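Ronosano Patients' Forum
Minutes of the November meeting, held in the Treltaretti Room at 2 pm

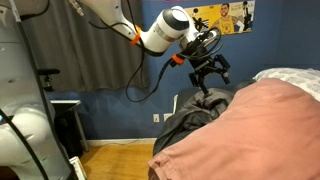 Bedroom with curtain and bed.

1. The minutes of the previous meeting were agreed.

2. Medicinal cannabis leaflet. Gleice Coutinho presented the second draft. Of 269 forms sent to members, 36 had been returned. Members asked for plainer wording on driving and on other medicines - the present text was felt to be too long.

3. Shetty Pharmacy had offered to display about 30 copies. Agreed.

4. The Fitness sub-group had nothing to report.

Action: GC to circulate a third draft before the next meeting.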